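About Betow

Betow is a translation office of the unglamorous sort. We do manuals, warranty cards, safety sheets and the leaflet you threw out with the box. Decha Phetsri opened it in January with one client, Tramgate, and a desk he still complains about.

We work between Thai and English and turn down poetry, mostly for its own good. A typical job runs 60 pages, of which 242 words are new and the rest were new once.
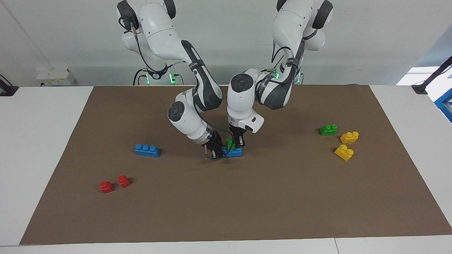 Two arms, one small blue piece.

Every text is read twice by people who didn't translate it — they are merciless about commas. Rush jobs cost more. Calling a job a rush after lunch costs a bit more than that.

Page last updated 04/01/2018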